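Robot cleaning at Omimholm: questions from staff

Last updated 11 August 2023

Cleaning robots start on the guest floors at Omimholm in February. The questions below came from housekeeping and maintenance staff. If yours isn't answered, send it to Graciela Carrasco in the housekeeping office.

What will the robots do?

They will mop bathroom floors and wipe down sinks and taps. Beds, linen, glassware, showers and toilets stay with room attendants. So does the final check before a room is released.

Why are the bathrooms being done in simulation first?

Grovska, the supplier, tests its cleaning routes in computer-modelled rooms before a machine goes near a guest floor. Doors are the main concern. A door left partway open changes how much floor a robot can reach and where it can turn. 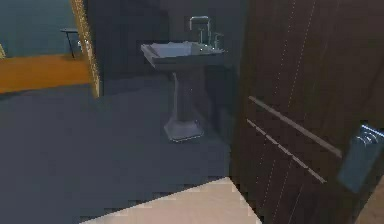
Simulated bathroom with pedestal sink and open door.

The supplier has run 3,430 simulated cleans so far. We will still do our own trial on one floor, with an attendant present for every room.

Will anyone lose their job?

No permanent positions will be cut as part of this rollout. Hours in current contracts stay as they are. Casual shifts will be rostered the same way through the trial, and we'll meet with casual staff before anything changes after that.

Will my room quota go up?

Not during the trial. Any later change has to go through the workload review with staff reps. Elba Ibarra is the rep for housekeeping and has copies of the review terms.

What do I need to do before a robot goes in?

Pick up towels, bath mats and anything the guest has left on the floor. Open the bathroom door all the way. Small items need a look too.

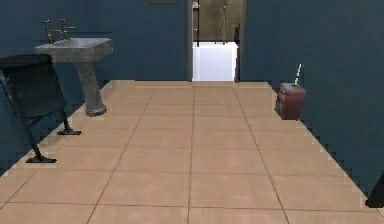

A toilet brush or a chair leg can stop a robot partway through a floor, and then someone has to go back and restart it. Move what you can and put it back at the final check. Don't lift furniture on your own.

What if it stops or misses a spot?

Press the pause button, then log the room number on the Pliken app. You aren't expected to fix the machine. If the floor needs doing again, do it by hand and record the time so it counts toward your shift.

Is there training?

Yes, 2 paid sessions, both in rostered hours. You can ask for a third.

Do the robots record staff?

They map walls and obstacles. Those maps can't be used for performance reviews or discipline.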